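From: Itsuki Kamata
To: watberg-courtwatch
Subject: Re: [courtwatch] Records request, traffic stops

Signe Sveinbjörnsson wrote:
> Did the sheriff's office ever answer us on the stop data?
> I'd like it before Tuesday's meeting with the Cornmont people.

They did. 23 pages, 14 of them blacked out, and a bill for copying all of it. I have asked whether we get a discount on the black ones.

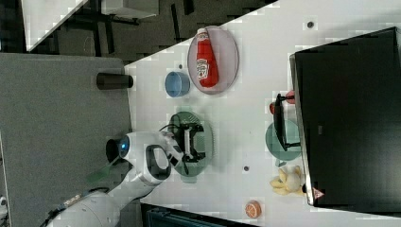 The law gives them ten business days and they took until February. What they sent covers 3 deputies, with no reasons listed for any search. Their log has a "reason for stop" box, and in most rows it says "other," which covers everything up to a Heinz bottle lying across a pink plate. I'd appeal - the form is short and Kälin has done one before.

Signe, can you bring the original request?

Itsuki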